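Review: Palamarchuk grasp training package

I used the Palamarchuk package with our simulated arm and hand for one task, the metal bowl on the white table. The method learns from 20 demonstrations and then practices alone. Installation was easy, but the manual is too short.
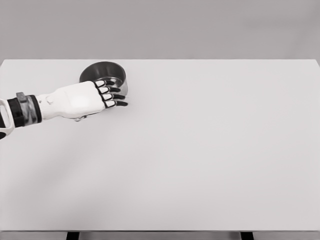
Results

I ran 1,000 trials, each with a new bowl position. With the default reward, 60 percent were successful. The older Wimmont method stayed lower on my computer. Most failures came when the bowl was near the far side of the table.

I recommend it for small labs. I did not test it on real hardware yet.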